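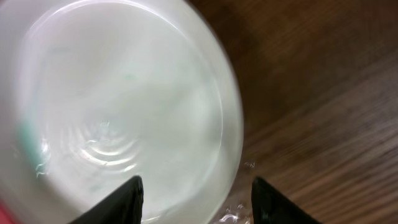
Clear liquid in a translucent white plastic tub

Catch vessel

A catch vessel is any open container, usually wide and fairly shallow, used on a table or counter to hold liquid that would otherwise run onto the surface. Tubs, trays, basins and bowls are all used this way. The term appears in housekeeping manuals and on some store labels, though it is doubtful that many people use it at home, where the same object is called a tub or a tray.

Origin of the term

The name is often credited to the Verdale household catalog, which listed 18 "catch vessels" in one September edition. Lamduan Tanasarn, who compiled a glossary of kitchen terms, disputes this. She found the phrase in an older price list from Lilwood, a maker of enamel pans, and suspects that both firms took it from ordinary speech. Neither claim has been settled, and the Lilwood list is known only from a copy.

Trays

Trays spread liquid thinly over a large area. A raised rim holds it in, but a low one gives little protection once the tray is lifted, and splashes can land well away from the main pool. Textured floors are sold as a way to slow the flow. Evidence for this is thin – the test usually cited, by Perero, used 25 trays of a single pattern and no smooth ones for comparison. 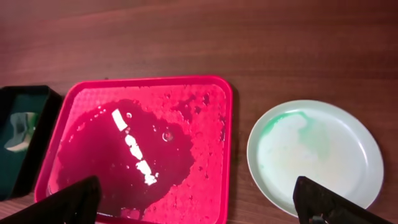
Dark red liquid pooled in a red-pink tray, with a round white plate to the right

Color is another matter of dispute. Red trays are said to hide stains from sauces and dyes, a claim that overlooks how readily a darker liquid shows up against a bright floor.

Tubs and bowls

Deeper vessels can be moved with less care. Translucent plastic lets the user judge the level from the side, although clear water is hard to read through a frosted wall. Metal bowls do not have this advantage, but are easier to scour.

A bowl may also be set inside a larger tub, so that the outer container takes the overflow. Long's guide to small kitchens recommends the arrangement for rinsing sponges and says it saves water. The guide gives no measurements.
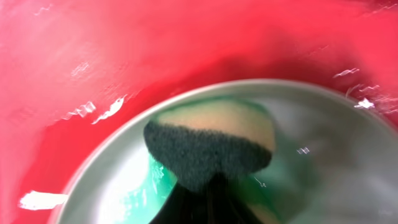
Capacity

Stated capacities are measured to the brim and are of limited use, as a vessel filled that far cannot be carried. The Verdale catalog gave its largest tub as 3933 milliliters, a precision that Tanasarn considers a conversion error.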